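Über uns

Hallo, ich bin Zoia Vasylenko und leite bei Mimel die Robotikwerkstatt. Wir bringen zweiarmigen Robotern alltägliche Handgriffe bei: Flasche greifen, Becher treffen, eingießen, wieder abstellen. Angefangen habe ich zusammen mit meinem Bruder Arsen, inzwischen sind wir zu siebt, und wer uns besucht, fragt meistens zuerst nach der Sache im Dezember. Also erzähle ich sie lieber gleich selbst!
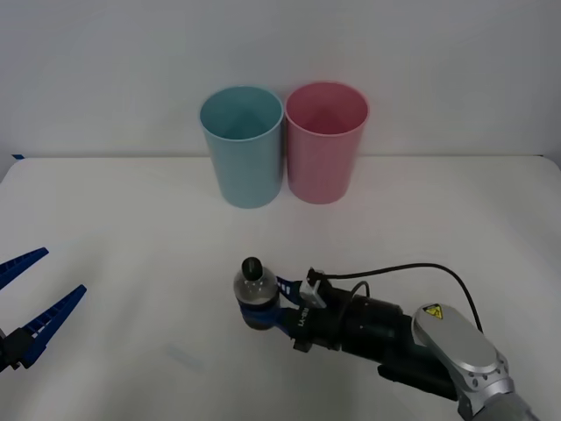 Wir hatten für unseren Kunden Listbridge eine Versuchsreihe mit 551 Durchläufen angesetzt. Bis Durchlauf 40 lief alles prima, dann machte der rechte Arm mitten in der Bewegung einfach auf - Flasche weg, Tee auf dem Tisch und (leider) auch in Yavuz' Tastatur. Verletzt wurde niemand. Erschrocken sind wir trotzdem, denn der Greifer hätte bei einem Kommunikationsfehler zubleiben müssen. Er tat das Gegenteil.

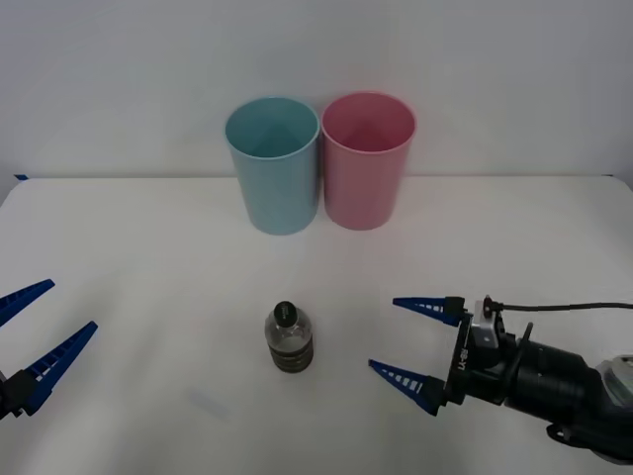 Demyd Hladun hatte zuerst die Software im Verdacht und hat zwei Nächte lang Protokolle gelesen. Am Ende war es ein Stecker, der bei gestrecktem Arm kurz den Kontakt verlor. Beim Wiederanlauf fuhr die Hand in ihre Grundstellung, und die hieß bei uns: offen. Das hatte ich selbst so eingetragen, Monate vorher, und nie wieder angeschaut.
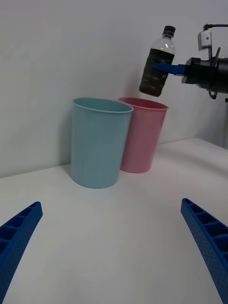
Flasche über dem rosa Becher, aufgenommen aus der Sicht der anderen Hand

Seitdem behält der Greifer nach einer Störung seine letzte Stellung, bis einer von uns ihn von Hand freigibt. Rostyslav Horobets hat außerdem die Zugentlastung neu gebaut und lässt den Arm vor jeder Reihe einmal ganz ausfahren. Das kostet Zeit, und ja, wir murren manchmal darüber.

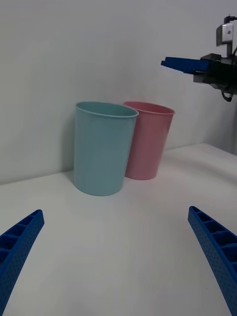 Zuletzt geändert: Januar 2024

Die ganze Reihe haben wir danach von vorn begonnen, auch die 40 guten Durchläufe. Bei Listbridge war man nicht begeistert über die Verspätung, hat unseren Fehlerbericht dann aber gleich für die eigene Anlage angefordert. Den schicken wir übrigens jedem, der mit ähnlichen Greifern arbeitet - eine kurze Nachricht an Yavuz Aydoğan genügt (er hat jetzt eine neue Tastatur).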